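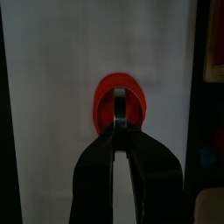
Section 4: Setting up the humidifier for first use

Read this section through once before you start. Set-up takes most people less than an hour, plus the first soak of the wick filter. The steps apply to the Hiver 500 and the Hiver 500 T. Where the two models differ, the step says so.

4.1 Choosing a place

Put the humidifier on a hard, level floor at least 12 inches from any wall. Keep it away from heating vents, radiators and direct sun. A spot near an inside wall works well, as the air there moves slowly and the reading on the humidity sensor stays steady.

Do not place the unit on carpet, on a shelf or on top of another appliance. If you must use it in a room with wall-to-wall carpet, set it on a waterproof tray that is larger than the base.

Caution: Moist air leaves the grille on top of the unit. Do not place it under a curtain, a hanging picture or a wall cabinet.

4.2 Fitting the wick filter

1. Make sure the power cord is unplugged.
2. Lift off the top housing by the two side grips and set it down on a dry surface.
3. Take the wick filter (part 106) out of its bag. Throw the bag away at once and keep it out of reach of children.
4. Rinse the filter under cold running water for one minute. The water may look slightly yellow at first.
5. Lower the filter into the base with the arrow pointing up. It should sit flat on the four ribs.
6. Put the top housing back and press down until both sides click.

Note: Do not squeeze, twist or trim the filter. A filter that has been bent will not draw water evenly, and the upper half will stay dry.

4.3 Filling the tank

1. Lift the tank straight up by its handle.
2. Turn the tank over and unscrew the cap counterclockwise.
3. Fill with clean, cool tap water to the line marked MAX. The tank holds 4000 ml.
4. Screw the cap back on by hand. Check that the rubber ring is in its groove.
5. Turn the tank upright over a sink and wait ten seconds. If water drips, tighten the cap and check again.
6. Lower the tank into the base. You will hear bubbles as the base fills.

Wait 30 minutes before switching on, so that the filter can soak all the way to the top.

Caution: Never fill the base directly. Never add perfume, essential oils, vinegar or water treatment liquids other than Traroteo tank drops. Damage from other additives is not covered by the warranty.

4.4 First start

1. Plug the cord into a grounded wall outlet. Do not use an extension cord.
2. Press POWER. The fan starts at medium speed.
3. Press HUMIDITY until the display shows the level you want. We suggest 45 percent for bedrooms and living rooms.
4. Press FAN to choose low, medium or high.
5. On the 500 T, hold TIMER for three seconds to set a daily start time.

The unit switches the fan off when the room reaches the level you set and starts it again when the level falls. A light smell of paper in the first day or two is normal.

If code E2 appears, the float in the base is stuck. Unplug the unit, remove the tank and filter, and move the float up and down with a finger. Put the parts back and start again from step 1.

4.5 In cold weather

When it is below freezing outdoors, lower the setting to 35 percent. If water forms on the inside of the windows, lower it by another 5 percent and wait until the next day before changing it again. Homes with single-pane windows may need a setting of 30 percent or less.

4.6 If the unit will stand idle

Empty the tank and base if you will not use the humidifier for two days or more. At the end of the season, remove the filter and throw it out. Dry every part with a soft cloth and leave the cap off the tank in storage.

Replacement filters and tank caps are sold by Macaraeg Home Supply and at the Skotunberg service counter, which is closed on Friday. When ordering a cap, give part number 2068.

Cleaning and descaling are covered in Section 5.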